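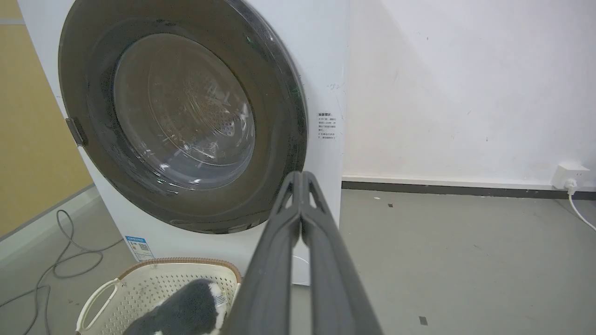 The Gerneck gripper in front of the washing machine door, basket at lower left.

Apr 16, 2019

I have now used the Gerneck kit for 15 days, and laundry is the task I care about most. The two long fingers come quite close to the round door without touching the cabinet – with my old kit from Flodach I was always afraid for the paint. The seller promises up to 40 minutes on one charge, and I get a little less. The manual is 186 pages and I wish it had an index. For the price I would still buy it again. In September I want to try the softer finger tips.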